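Notebook, Clistdale bench, August

Chair task again. Goal for this block is the one left over from last month: take an office chair by the armrests, roll it up to the desk, leave it square to the edge. It counts as a household chore on the Temia list, between wiping a counter and emptying a small bin, and I still think it is harder than either of those.

Changes before starting. Loaded the new grip limits and turned the base speed down. Arm gains left as they were. Gruler sent a revised contact script and I merged it, then backed out the part that resets the wrist between attempts, which cost us a morning the last time we used it.

The main trouble with a chair is that it has no fixed front once the casters get going. Push on one armrest harder than the other and the seat swivels while the base stays put, or the base goes and the seat lags. A person corrects for this with a hip or a knee. We have two arms and whatever the head camera gives us, and from behind, the backrest hides a good part of the seat.

Also the two sides do not match. The boxy white end effector on the left can press on an armrest pad but needs a good angle. The fingered hand on the right can wrap a pad and tends to pull when it closes. I want both in contact before any base motion.
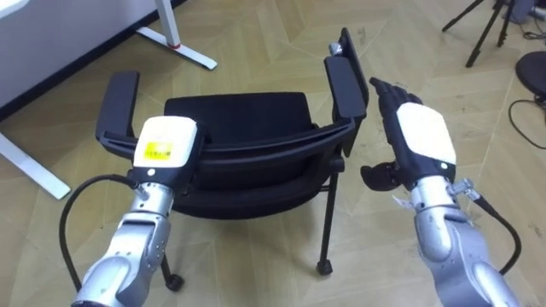 Otakar Halás thinks we are asking the wrong question. His note on the draft plan says a chair pushed in with one forearm and a bit of patience is still a chair pushed in, and that whoever buys a machine for the home will not care which hand did it. He would drop the two-sided contact rule and score only the final position.

I half agree. For the score, fine. For the method I would keep both arms, as the one-sided push has no way to stop a swivel once it begins. Will run it his way as a separate set and keep the logs apart.

Numbers so far, old settings: 107 attempts logged, 2 thrown out for a dropped network link. Median time 745 seconds for a full reset and push, far too long for anyone's kitchen. Sharifi asked if that includes planning. It does.

So can it do the chore yet? With someone standing by, on a flat floor, with this chair, sometimes. I would not put it in an office overnight.

To do:
Recheck left wrist offset
Caster friction on carpet - ask Temia for a sample piece
Otakar's one-arm set, same start poses
Free up disk, raw logs are over 973 GB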